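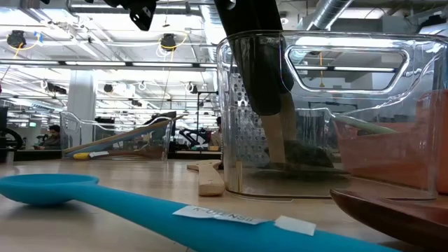 February, and the choir has moved to the hall on Dierckx Street because the church wants its basement back for the rummage sale. I got there at 6:30 to find the door locked and Uzma Bukhari sitting on the step in her good coat, eating crackers out of her pocket. She has been an alto for longer than I have been a Canadian and has never once been early, so I took it as an omen. The hall itself is fine. It smells of floor polish and someone else's soup, and everything in it has been labelled by a person with a great deal of tape and time. Even the turquoise spoon says K-UTENSIL on its handle, in printed capitals, in case a tenor should mistake it for a music stand. I have sung with tenors. I don't blame the labeller.

We are doing the Fauré again. Séverine Caron, our new director, believes we can do it from memory by spring, and she believes this in front of people. Tonight she had us close our folders at bar 30 and carry on. We carried on for two bars. Then came a kind of humming, as of a fridge in a neighbouring apartment, and Talha Qureshi started coughing so that he would have something to do.

At the break there was a discussion about the tour, meaning Aníbal Bettencourt talked about the tour. He has found a bus. The bus costs $733, and has a washroom he describes as "mostly theoretical." I said I would sooner drive. Four people immediately asked for a lift, so now I'm apparently the bus.

Second half better. The Sanctus nearly floated, apart from my own entry, which arrived a beat ahead of everybody else's like a dog off a leash. So-ying Lau, who stands beside me, patted my arm. I would have preferred a glare.

Home by 9:40, sore throat, grey slush to the ankles, one glove. The other is in the hall or in Uzma's pocket with the crackers. Made tea and tried the alto line over the sink from memory. Got as far as bar 30, then hummed until the kettle clicked off — a respectable fridge, I thought.

Must phone the dentist. Must find out who has the key.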